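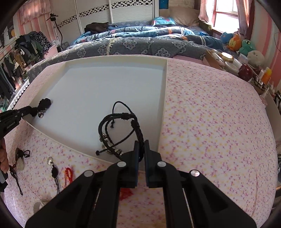 Braided leather bracelet with silver beads, on a white tray.

Home Reviews Stage & Studio Contact
Search this site Enter keywords Go

August
By Anitha Thevar

Review: Colus roll-out dance floor

I teach contemporary and run a small touring company of five dancers. We rehearse in a church hall with a hard tile floor, so a portable surface matters to us. Our old vinyl had started to curl at the ends, and in spring I replaced it with the Colus from Flestetti. We have now had it for a full season, including two outdoor dates and a week in the studio at Bitura.

The Colus comes in rolls 2 meters wide. Ours are the longer ones and they are heavy. Two people can carry a roll up a flight of stairs, but I would not want to do it twice in a day. The cardboard cores are sturdy, and the end caps stayed on in the van.

Laying it is simple. We unroll everything the night before if the hall is free, tape the seams, and leave it to settle. On a cold morning the edges stay wavy for an hour or so. After that it lies flat. 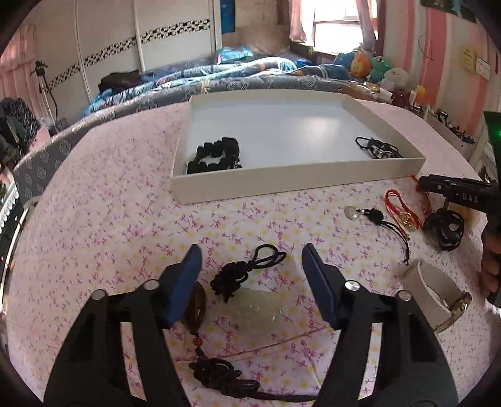
Grip is the best part of it. Barefoot turns feel controlled, and there is enough slide for floor work without burning the knees. In socks it is a little slow. Dariusz Malinowski, who danced the long solo in our last piece, preferred it to the old floor for jumps, though it has very little cushioning of its own. You still need something sprung underneath if you are landing hard all day.

Marks are the weak point. Black shoe soles leave streaks, and the gray side shows every one of them. The black side hides streaks but shows dust under side light – we had to mop between the Friday matinee and the evening show.

Our set cost 1,944 with tape included. Nikolovski sells a thicker floor that would have run to 4,000 for the same area, and delivery was another 400. I tried it at a colleague's studio and it is softer, but it needs a bigger van than ours.

I would buy the Colus again for touring. For a permanent studio I would save up for the thicker one.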